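Call for Participants: Kinyua Student Project in Robotic Suturing

The Pranska surgical robotics club seeks students for its June project term. The task is needle handling and knot tying on tissue with two teleoperated instruments. Recorded trials feed the Turen motion library, which holds 1464 labeled segments.

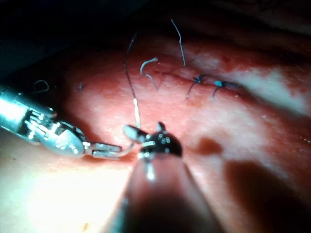
Two instruments with suture thread near the incision line; two knots at right.

Participants work in pairs, one at the console and one on annotation. Each pair completes 100 console hours and labels its own recordings. No surgical background is required. Basic Python and linear algebra are.

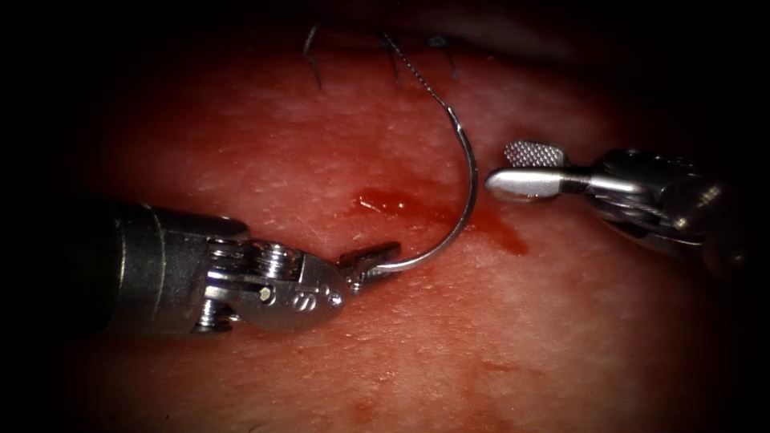

Needle handoff between left and right instruments is scored separately from knot tying. Scoring rules are in the Kakel handbook, section 4.

Stipend: $700 per participant, paid at the end of the term. Students enrolled for credit are not eligible for the stipend.

Send a one-page statement and a transcript to Špela Delić, Room 222, by 18 March 2023.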